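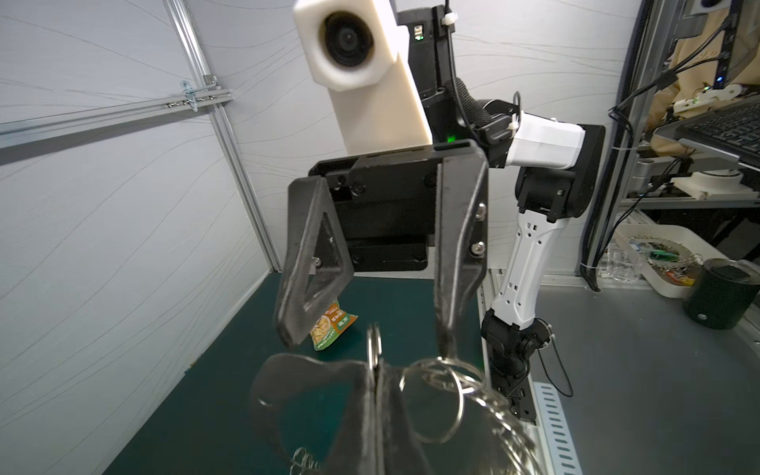 Key rings in the gripper, two-arm cell, Brivenside workshop.

TEACHING BY HAND: NEWS FROM THE ARMS BENCH

Quick one this month, we are behind on everything. March was mostly teleop. For new members: that's one person moving a pair of leader arms while the two arms in the cell copy, and every joint angle and camera view gets saved. Later the training code chews on the recordings and (we hope) the arms do the job on their own.

Numbers first. 90 demos recorded on the small metal task, 70 kept. The rest got tossed — mostly dropped parts, a few where the operator sneezed or stopped to think halfway through. Stopping to think is worse than dropping, by the way. The policy learns the pause. Then you get an arm hovering over the table like it forgot why it came in.

Key rings are horrible. They tangle, they slide, they shine right into the wrist camera. Worth it though. If the grasp works on a bunch of split rings it will probably work on the bolts and washers Ekwueme want us to try next. They've sent a list. It's long.

What we learned, in no order:

Go slower than feels natural on the way in, normal speed on the way out. New operators do the opposite every time.

Watch the wrist views while you drive, not the table. The robot doesn't get your eyes. If you couldn't tell from the wrist view where the ring was, neither can it, and that demo is teaching it to guess.

Start from a slightly diferent pose each time. We had a whole batch from one pose and the policy was useless two inches to the left.

Kitchen things are the other half of the work. Bowls, a glass cup, a goblet, hooks on the back rail, wire basket on the side wall. More forgiving than metal bits in some ways, less in others. Round bases roll. Anything with a stem you want to take low, and with the fingers square to it, or it swings around in the grip and you spend the next minute chasing it.
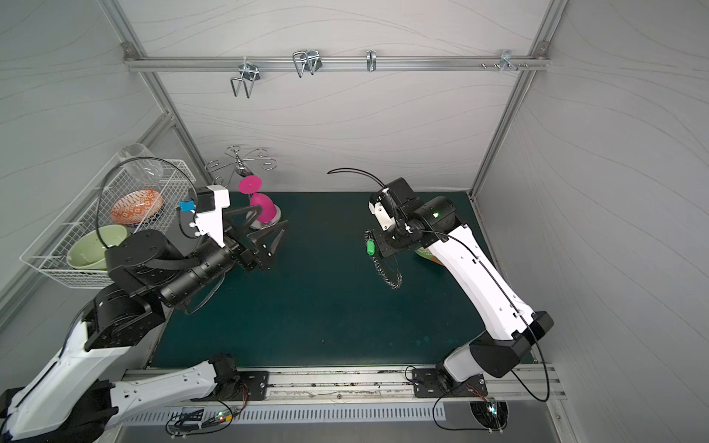
How many demos does it take before the arm can do a task by itself?
Depends on the task and how much you move things around between runs. For a plain pick and place with one object we've had decent results from about 70. Anything using both arms wants a lot more, and hooks more again.

We got that one a lot at the open evening so there it is in writing.

On the software side we switched the recorder over to Tuter, finally. Saves are quicker and it no longer eats the last few frames when you hit stop. One catch, you have to name the task BEFORE you start recording or it all goes in a folder called untitled. There are already 7 of those. If one is yours please rename it, with the object and the arm (left, right, both) in the name.

Leader arms: the left one has a bit of play in the elbow. You feel it as a little clunk when you change direction. Known problem, parts ordered from Brarkness, no ship date yet. Until then don't record anything precise with the left. Big moves are fine. If the clunk gets worse stop and write it on the board.

Also calibration. Do it at the start of your slot, every slot, takes 5 minutes. Last month somebody skipped it and a full evening of data came out with the gripper a finger width off. We tried fixing it afterwards in code. Not fun, didnt really work, deleted the lot.

And keep the talk down near the bench when somebody is driving please. Two arms, two hands, one brain — it takes more concentration than it looks and most bad runs start with a question from behind.
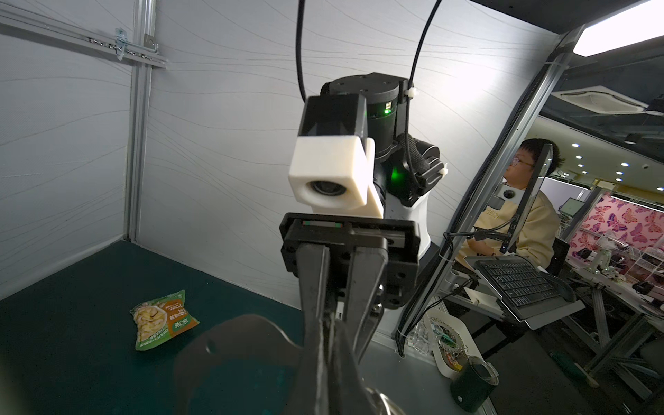 NEXT SESSIONS

Slots open from 6 pm, sign up on the sheet by the door. Ninety minutes each, first half hour is practice for anyone new, no recording. We want more left handed drivers if there are any out there, the data is very right heavy right now.

Plan is bowls into basket first, then back to the metal. If there's time we'll run the March policy on the cell with nobody driving and see how it does. Bring a spare object from home if you like, nothing fragile, nothing bigger than a mug.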